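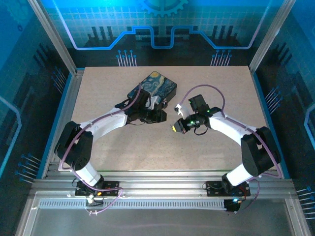 The two arms in their cell, with the left gripper on a box.

The cell took up most of one bench in the shared workshop on the afternoon we talked, and the person who built it kept one hand near the power switch the whole time. Members call the project Vemar. It started as a single arm on a kitchen table and moved to the workshop when the second arm went on.

"One arm was fine for picking things up and putting them down," the builder said. "Then I wanted to open a box. You need something to hold the box while something else does the opening. I tried clamps and foam blocks for a whole winter, and in the end I just built another arm."

Both arms stand on black plates bolted to one aluminum rail along the front of the table. The first version had separate bases, each screwed to its own board, and the boards moved. Every time somebody leaned on the bench, the positions had to be taught again.

"The rail fixed that in an evening. I should have done it first. If you are starting out, spend the money on the thing you bolt to and buy the cheap motors."

The motors were not the expensive part in this case either. The total so far is a little under the 3,000 dollars set aside for it, and a good share of that went into aluminum, cable and printed parts that were later thrown out. The builder keeps a notebook of every part that failed. It was at 251 entries when we looked, and the early pages are nearly all gripper fingers.

"They snapped, they slipped, they bent. I would print a set at night and break it before lunch. I don't mind that. A finger costs pennies. What I minded was when the wires broke, because you can lose a day looking for one bad wire inside a wrist."

That is the reason for the long purple cables, one looping around the left shoulder joint, the other arcing high above the right wrist. An earlier layout had them tied flat along the links. It looked better and lasted 2 weeks.

The printed walls get more comments from visitors than the arms do. They have a blue circuit-board pattern, and the builder chose them from a stack of leftover panels without much thought.

"People ask me what the circuit does. It's a wall. I wanted the arms to have the same thing behind them in the morning and at night, and the workshop windows don't give you that."

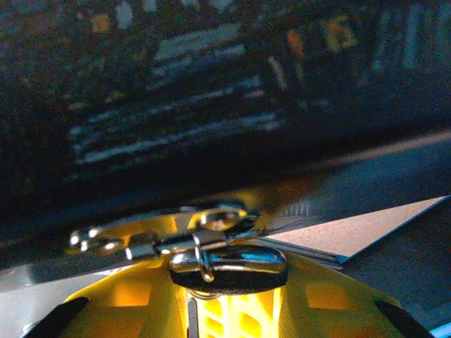

Junavel Shared Workshop | Home Automation Group

Boxes are the easy end of the work. Lately the group has been trying small metal things: clasps, rings, lengths of chain. Shiny parts are hard on the cameras. A highlight on a curved piece of chrome can look like an edge, and the edge itself can disappear into the reflection.

"You and I see a clasp and we know what it is," the builder said. "The software gets bright dots. Move the lamp a little and it gets different bright dots. I have turned lamps around more than I have written code this month."

The black pad on the gripper gives the metal a dull background. The yellow plastic was simply the spool that was loaded on the printer. It glows when the light catches it, and there has been some talk in the group about going back to black for the whole body.

"I'd like to try it and see. Half of them say the glow is a problem and half say leave it alone. We'll print one and run the same test on both."

The control program is called Su, a short form of Sudano, which was the name of the first arm. It began as a few pages of script and has been rewritten 4 times. The current version lets a person move each arm by hand, save the positions and play them back slowly. Playing them back fast is possible, but both arms share the middle of the table, and the builder has already replaced one wrist after a collision.

"That was my fault. I changed the left side and didn't check the right side. Now it won't start until both have been checked."

We asked what the finished machine is supposed to do.

"Sort my parts drawers. That was the idea at the beginning and it still is. I have coffee cans full of hardware from my grandfather's garage. I could sort it by hand in a weekend, I know that, everyone has told me."

The next job is a better holder for the wrist cameras. After that the group wants to write up the wiring so another member can build a copy at home. The bench is reserved for the project through the end of June, and the builder is usually there after supper on weeknights if you want to come by and ask questions.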